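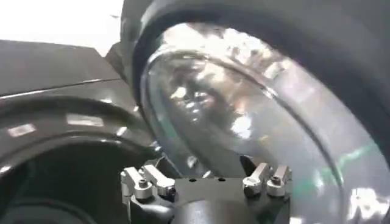
Re: [stistley-household] Has anyone tried the Jemska laundry unit?
From: Natanael Prado
March 2025

Sachiko wrote:

> Hi all, long-time reader, don't post much. My sister-in-law put in one
> of those Jemska units before Christmas. It's a box that goes on the wall
> above the washer and bubbles ozone into the cold water line. She hasn't
> bought detergent or softener since and says her towels have never been
> so fluffy. The Stenar people came to the home show and did the
> demonstration with the red wine and I have to say I was impressed.
> They want $1416 installed, or $121 down and the rest monthly. They say
> it pays for itself by 2027 for a family of four, and the price goes up
> at the end of the month.
>
> Natanael, I know you don't like this kind of thing, but can you tell me
> what's wrong with it in a way I can repeat to my husband? He has already
> measured the wall.
>
> Sachiko Hamada

Sachiko,

I'll try. I should say first that I don't think your sister-in-law is making anything up. I think she has nice towels. My question is what made them nice, and I doubt it's the box.

Start with the towels. When you wash with too much detergent for years, and most of us do, some of it stays in the cloth. Softener is worse. It leaves a coating, and that coating is how it works. Stop using both and after several washes the towels loosen up and soak up water again. You would get that with a box on the wall, without a box on the wall, or with a picture of a box on the wall. My mother got it by running out of softener one winter and being too stubborn to drive to the store.

Now the wine. I went to that home show and stood through the demonstration twice. The cloth was fresh white cotton and the wine had been on it for as long as it took the man to finish his sentence. Then into a clear tub and lots of swishing. Plain cold water will lift a good deal of fresh wine out of fresh cotton if you swish it hard enough. What I wanted to see was a second tub with no ozone going in, next to the first, same cloth, same wine, same amount of swishing. I asked for it. He said they only had the one tub. They had three banners and a candy bowl, so I think a second tub could have been managed.

Ozone does do something, and I don't want to tell you otherwise. It's a strong oxidizer and big laundries, the hospital and hotel kind, do use it. But they have people watching the dose, they wash the same sort of sheets all day long, and as far as I know plenty of them still use detergent, just less of it. That is a long way from a home unit that hangs on the wall and has to deal with gym socks, a kid's baseball pants and whatever your husband gets on himself in the garage. Grease is the thing to ask about. Detergent is there to get oil to let go of the cloth and leave with the water. I asked the man about motor oil and collar grime and he said, and I wrote it down, "For those you'd want to pre-treat." With what? With detergent.

So now you own the box and a bottle of detergent.

The payback. I asked for the arithmetic and was given a glossy sheet. It assumes a family doing 16 loads a week. I don't know your house, but we had three teenagers at once and I don't believe we ever got near that. It assumes name-brand detergent and softener and dryer sheets in every load, all at full price, and it assumes that every load used to be washed hot and will now be washed cold. That last one is where most of the savings come from. You can turn the dial to cold this afternoon for nothing! If you already wash cold, as I think you do, that whole line of the sheet is zero.

What the sheet leaves out: the electricity to run the unit (small, I admit), whatever wears out inside it, and the interest if you take the monthly plan. I could not get a straight answer on parts. "Maintenance free" was the phrase, and on the next page, in smaller type, there was a filter.

I'd also want to know where the ozone goes that doesn't end up in the wash. It isn't something you want to breathe in a small closed room, and your laundry is in what used to be a pantry if I remember right. Maybe the unit makes so little that it doesn't matter. But if it makes too little to matter in the air, I'd like somebody to explain how it's making enough to clean the clothes. Perhaps there's a good answer. I have not heard it.

As for the price going up at the end of the month, it was also going up at the end of December. Toshiko Shibata has the flyer from that one. The number on it is the same number you were given.

For your husband, try this. It costs you nothing and he can keep his tape measure out. Take two old towels that match. Mark one with a stitch in the corner. For a month wash both cold, the marked one with no detergent at all and the other with about a third of what you use now. No softener for either. Then have someone who doesn't know what the stitch means feel them, smell them and wipe up a spill with them. If the no-detergent towel comes out fine, then you've learned what the box would get the credit for. If it comes out sour, ask your sister-in-law, kindly, to let you smell one of hers after it's been hanging damp for a day.

I could be wrong. I was wrong about the heat pump dryer, which I called a gimmick on this very list and which my daughter now loves, and people here have not let me forget it. So if anyone has run one of these units against plain cold water, same clothes, with some kind of fair check, please post it, good or bad. I don't need another story about fluffy towels – I have a folder of them.

And clean your washer's rubber gasket, all of you. Half the "my clothes smell" messages on this list end there.

Natanael

Comments (4)

Toshiko Shibata
I can confirm the flyer. Same price, same "last chance," different color paper. I can scan it if anybody wants it.

Vangelis Zacharopoulos
You are too hard on them as usual. We've had the unit for a year, our whites are fine, and we buy one bottle of detergent where we used to buy a few. I'm not saying it paid for itself. But I drive a Honda with a fuel additive in it that I can't prove does anything either, and I sleep well.

Miyuki Sekiguchi
Vangelis, did you start washing cold at the same time you got it? Asking for real. Also Natanael, does the towel test work with hard water? Ours is terrible and I find a third of the usual detergent isn't enough.

Natanael Prado
Miyuki, good point, with hard water go up to half. It should still be well under what the cap tells you to use. Vangelis, please see Miyuki's first question.

Stistley Household List | Contact the list owner | Messages copyright their authors | Back to top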